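Equipment budget: what's in, what's waiting
Jul 16, 2025

Quick one this week, quotes are due back and I'm still chasing two of them. Second two-arm station is in the draft budget. Plate and produce sorting stays the main job for it, same as now. 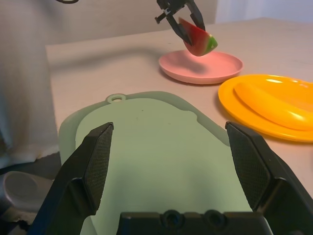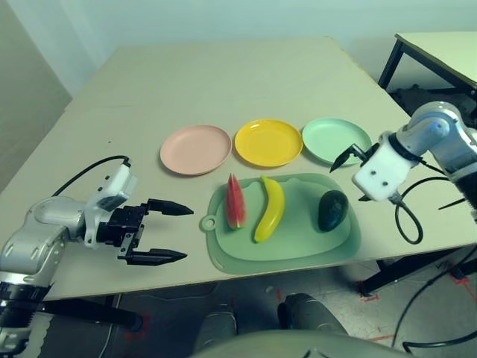
Sorting work with the colored plates, cutting board and play fruit. Watermelon in the gripper in the first shot, on the board with the banana and avocado in the second.

Where we are on the rest:

Grippers. Groen quoted 604 per pair, delivery in 3 weeks. Want one spare pair per station, pads are priced seperately so please dont forget that line when you fill in your sheet. Vinititz came in lower but no delivery date yet. Asked twice.

Cables. Cheap, keep forgetting them. Put down 5 spares per station, the long ones.

Tables. No new ones. Same height as the current ones or the arm mounts need redoing and thats a whole other quote.

Wrist cameras. On hold till January. Prollis wants a deposit up front and we can't do that out of this year's money.

Service contract. Cloltside offered 3 years or yearly. Leaning yearly, costs a bit more but we may swap arms before the 3 years are up. If you feel strongly the other way say so now.

Plates, boards, fruit etc. Goes under consumables, not equipment. Last time it was split over both and took for ever to sort out.

Sheets back by Friday pls. Anything later goes in the January round.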